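Storage bin
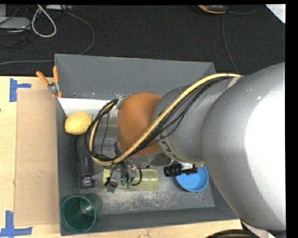 A storage bin is an open or lidded container used to keep small household goods together. Most are rectangular, with straight or slightly sloping sides, and are sold in plastic, metal, wood or fabric. Gray, white and clear are common colors.

Use in kitchens

Kitchen bins usually hold items that do not stack well, such as bowls, cups and food containers with round sides. Bowls are often stored facing up so that smaller ones can be nested inside. Cylindrical containers may stand upright or lie on their sides, depending on the depth of the bin. Lids are commonly kept in a separate bin.

Sizes

Sizes vary by maker. The Trakwood series, first sold by the housewares firm Isaksson, came in two lengths, 200 and 600 millimeters. The longer model was later discontinued after complaints that it did not fit standard cabinets. A lidded version was sold under the name Trorwood.

Sorting

In her household manual "The Fluvemdale Kitchen," Gunnel Torvik recommended sorting bins by how often the contents are used. Emiliano Sotomayor, who revised the manual, preferred sorting by shape and kept plates out of bins entirely. Both advised against filling a bin above its rim.

See also: Basket, Crate, Drawer organizer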